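Toy building brick (loose bricks and sorting)

From the Tivico Household Handbook, the encyclopedia we write in our spare time. Main author of this entry: Geetha Reddy. Last tidied up May 23, 2007.

A toy building brick is a small block with round studs on top and a hollow underneath, made so that one brick grips the next. I've written the entries on marbles and jigsaw puzzles for the Handbook too, but bricks are the subject I get the most letters about, so this one runs on a bit. It covers the common sizes, what people call them, and the loose brick as a thing you live with on tables and under sofas. 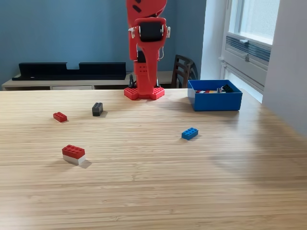
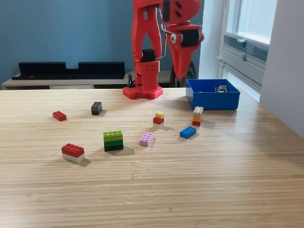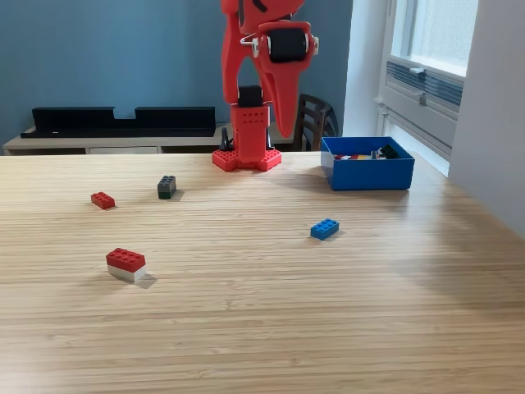 Loose bricks on a pale wooden table, with a blue 2x4 in all three views.

Names and sizes

Bricks are named by their studs, counted along the short side and then the long one. A 2x2 has four studs, a 2x4 has eight, and people say "two by four" out loud, which confuses anybody who has come over from the carpentry entries. The 2x4 is the one most of us picture when we hear the word brick. In my own house it was just "an eighter", and Bhavana Chacko tells me hers were "longs" and "shorts", with a third word for plates that she won't let me print!

A plate is the thin sort. A base plate is the wide flat sort you build on top of. I keep getting asked whether a plate counts as a brick, and the Handbook says no, though you'll find the two mixed together in every box I've ever opened.

Colour

Red, blue, yellow and white are the old faithfuls. Greys came to our house later, in a castle set, and pinks and creams later still. Whites and creams cause the most arguments when sorting, as an old white brick goes yellowish with age and sunlight and then sits very happily among the creams. I hold any doubtful one next to a sheet of writing paper by the window. Revathi Rai thinks I'm fussy and puts the lot in one tub.

Stacks

A stack is two or more bricks pressed together one above another, with no plan to it. Small children make them before they make anything else, and grown-ups make them while talking on the phone. They matter for sorting - a stack of mixed colours has to come apart before it can go anywhere, and two thin plates stuck together are the very devil. Don't use your teeth (I did, for years, and I have the chipped tooth). Press a bigger brick on top of the stuck piece and rock it to and fro, and it nearly always lets go.

Sorting

There are two schools. Sorting by colour looks lovely and is quick to do, but finding one small black piece in a tub of black pieces is miserable. Sorting by shape takes longer, and you can see what you want straight away because the colours stand out from each other. I was a colour sorter until one wet February when I did the whole collection again by shape, all 2915 pieces, on the dining table. I've not gone back.

Sixten Ljungberg does neither. He sorts by how often he uses a piece, with the everyday ones in a shallow Flokard tray and the rest in the loft. It suits him, and he builds more than I do.

Storage

Open plastic bins with straight sides are the easiest to live with. Deep ones hold more, but everything small sinks to the bottom and you end up tipping the whole thing out on the floor. I've had good service from Skemia drawers for little parts, though the drawers do come right out if you pull in a hurry. Biscuit tins are fine and make a terrible noise.

Cleaning

Lukewarm water, a drop of washing-up liquid, a soft brush for between the studs. Leave them upside down on a towel overnight, or the water stays in the hollows. No hot water and no tumble dryer, please. Mansa Eshun washes hers in a pillowcase in the machine on a cool setting and says they come out beautifully, but I haven't been brave enough to try it with mine.

See also: Base plate; Biscuit tin; Marble; Oei (tidying game); Toy box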